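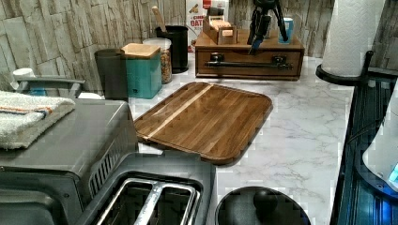

Melahat Polat
Been meaning to write this one up since March. Thread on what happened at my job when part of it got automated. I work in the test kitchen at Nimutlow (we do recipes and how-to cards for home cooks) and the boring half of my day looks very different now.

1/ The old way: I'd write a card, cook it, then open and close the same drawer, lift the same lid, move the same jar, over and over, so we could tell if the steps made sense in a normal kitchen. My wrist hated it. Orhun's wrist hated it more, and he never shuts up about it!

2/ Now the arm does the repeats. The drawer pulls, mostly. It has the patience for 100 of them before lunch, and I do not. I set the counter the way I want it — board in the middle, canisters along the back wall — and let it get on with things.

3/ What changed for me: I write a lot more. I used to squeeze that in after four in the afternoon, when my brain was soup. Now mornings are for writing and I taste things while they're still worth tasting.

4/ What I didn't see coming was how fussy I'd get about where stuff goes. Move the oats over a few inches and I want to know who did it. Hatice calls me the counter police. Fine, I'll take it.

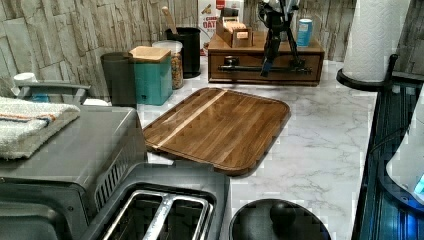 5/ People keep asking if anybody lost their job. No. But Defne's job changed so much that it's pretty much a new one. She used to prep alongside me and now she spends most of her day going over runs and marking the ones that went wrong. She likes it okay. She misses chopping, and she told our manager so, and now she gets 2 cooking shifts back. Good for her.

6/ The part I'm still grumpy about is the target. We went up to 3000 runs for the quarter and somebody upstairs clearly thought setup time was free. Wiping down, putting the jar back, checking the drawer is shut all the way — that's a person. That's me, usually with a towel over my shoulder.

7/ Skarphéðinn from the Morbridge office asked if I'd go back to the old way. For the drawer stuff, never. For the talking, maybe? We used to gab all day while we did the dull bits, and it's quieter now. Orhun and I have started taking our coffee at the same time on purpose.

8/ If you're getting one of these where you work, ask early who does the resets and whether that time is on the schedule. We asked late and we're still sorting it out. OK, going to go finish a granola card. Replies are open if you've been through this too, especially if you work in food.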